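2023-12-16 – open day, notes written up same evening

Doors at ten, first group already waiting in the hall. 82 on the sign-in sheet by the end, plus kids who didn't sign. Jamow people brought their own badges. Two from Wibisono, asked good questions, left early for a train.

Setup: big screen on the left wall running the sim, small screen for the task text, keyboard on a long cable so visitors could pick the start. Scene was the oven one, brick room. We had planned to show the drawer scene too but the Widuvwood build wouldn't load on the demo machine (old driver, same as in April). Dropped it. Fine.

Ran the oven door task most of the morning. Arm comes in, goes for the handle, pulls down, backs off. Pear and drink can are on the table as distractors, the policy should leave them alone. It did, all morning, except one run after lunch where it wandered off toward the can and I hit reset before anyone asked.
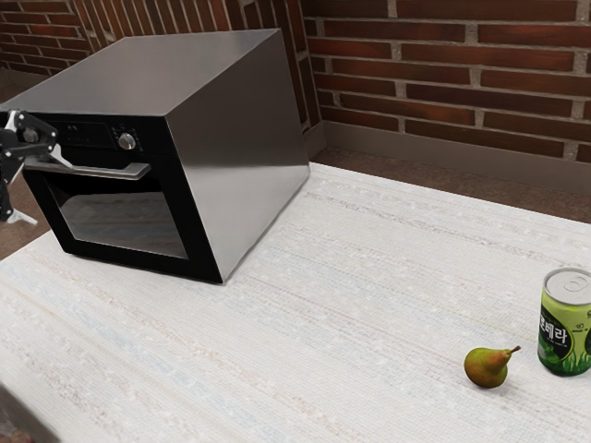 Faizal Menon
Simulation and demos, bench 2

Grip on the handle is still the weak part. With the oven turned at an angle the fingers have to come in open and close on a flat bar, and if the approach is a bit high they slide over the top. People in the room liked the misses more than the hits. One man wanted to know why we don't just put the oven straight. Told him kitchens aren't straight.

Questions I want to keep:
– is the brick there for a reason (yes, busy background, we swap it)
– does it read the label on the can (no)
– how long to train. Said 2,000 demos for this one, 300 of them redone after the handle fix. Henrique says I should of mentioned the redo first.
– can it turn the knobs. Not yet. Knob task is on the Womitier list, no date.

Henrique Gouveia did the talk at two. Ran over. Slides were fine but the projector washed out all the dark parts and the oven door was just a black slab from the back rows. Bring the other projector next time, or close the blinds.

Log has 638 episodes for the day incuding the warmup ones. Need to split those out before anybody quotes a success rate. Not writing one down here.

To do – fix the driver, raise the approach penalty, give back the extension cord, send Jamow the task list they asked for.

Last updated: evening, after cleanup

Comments

henrique: The run after lunch, do you have the seed? I want to see where it was heading.

faizal: Not saved, reset too quick. Will turn on autosave.

bench4: Extension cord is ours, the orange one. Thanks for the demo, my daughter asked to see the pear again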